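Comparing soft and rigid fingertips on a parallel gripper: a bench procedure

Filed under: End effectors / Grippers / How-to

The procedure compares two sets of fingertips on the same parallel-jaw gripper, using bread as the test load.
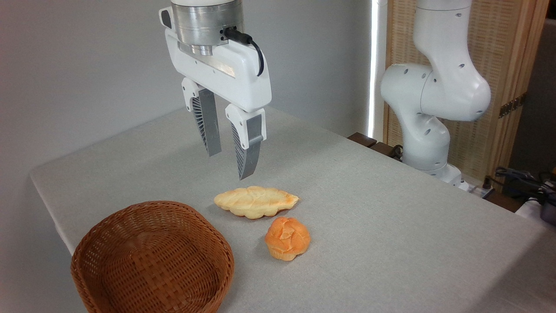 What the test is for

Bakery goods are awkward loads. They are light, they vary from piece to piece, and the crust marks or flakes under a force that would hardly register on a moulded part. Datasheets for fingertips quote payload and stroke, neither of which says much about whether a choux bun survives being moved. The test below gives three results for each fingertip set: the proportion of picks completed, the proportion of items damaged, and the lowest force setting at which picks are reliable.

It was written for the Vimach parallel gripper with Stidov ribbed fingers, compared against the flat rigid pads supplied with the gripper. The same steps work for any pair of fingertips that share a mount.

Before you start

You will need:

- one arm with a parallel gripper, force setting adjustable from the controller
- both sets of fingertips, with their screws
- a plain cloth for the table
- a shallow basket as the place target
- two kinds of bread, one long and one round
- kitchen scales reading to one gram
- a log sheet, on paper or in a spreadsheet

If the cell holds a second arm, park it clear of the working volume and lock its program out before entering the first pose. Check that the emergency stop halts both arms.

Step 1. Fit the first set of fingers

Open the gripper fully and remove power from the tool. Screw the fingers to their mounts by hand, then tighten in turn, a quarter turn each side. With ribbed fingers, look at the tips from the front and from the side. A small difference in tip height is easy to miss from the front and will tilt a round item as the jaws close. If one tip sits lower, loosen that finger, reseat it and check again.

Step 2. Route the cable

The tool cable needs enough slack for the full range of wrist rotation, but not so much that it can swing below the gripper housing. Rotate the wrist slowly through both limits at the working height. Watch the connector as well as the loop. Intermittent tool faults in our earlier runs came from side load on the plug -- the cable itself tested good.

Step 3. Set the tool data

Enter the mass and length of the fitted fingers in the controller. Soft fingers are longer than the rigid pads, and leaving the old tool length in place will drive the tips into the table. Approach the cloth at low speed the first time and stop with the tips clear of it. Record this height as the safe height for that set.

Step 4. Lay out the table

Stretch the cloth flat. Wrinkles lift the edge of light items and change the grip height. Place the basket at the near left of the table and the bread towards the centre. Mark the pick position with a small stitch or a dot of chalk so that each item goes back to the same place.

For the single-item runs, put out one piece at a time. For the close-spacing runs, set the round item almost against the long one. The second layout shows whether the fingers can get between neighbours without pushing them, and it is where wide fingertips tend to lose marks.

Step 5. Run the picks

Weigh each item before its run. Start at the lowest force setting and make 25 picks of each item with each set of fingers. One pick is: approach from above, close, lift, hold for 4 seconds, move to the basket, release. If more than one pick fails, raise the force by one step and begin the count again.

Grip the long item across its narrow side, near the middle. On a plaited or lumpy crust, move the grip point to the nearest hollow and keep it there for the whole run. Grip the round item at its widest point.

Replace an item as soon as its crust breaks. A cracked bun is easier to hold than a sound one and will flatter the result.

Step 6. Record damage

Weigh the item again after the run. The loss in grams is a fair stand-in for crust damage, though it misses dents. Log dents separately as none, light or deep. Brush the crumbs from the ribs of soft fingers between runs; left in place they reduce friction, and later picks will look worse than they should.

Step 7. Change over and repeat

Fit the second set and repeat from Step 1, including the tool data. Use bread from the same batch, and alternate which set goes first if the test is repeated on another batch.

Reading the results

Compare the two sets at their own lowest reliable force. Comparing them at equal force favours the rigid pads on pick rate and the soft fingers on damage, and tells you little about either in use.

Our combined log for the Li controller stands at 3,432 picks, of which 1,218 were close-spacing runs. Keep the two layouts in separate columns from the beginning. Splitting them afterwards took us longer than the testing did.

The force scale on the Pluduvitz controller is numbered differently from the one on the Li, so settings cannot be carried across. Repeat Step 5 in full if the controller is changed.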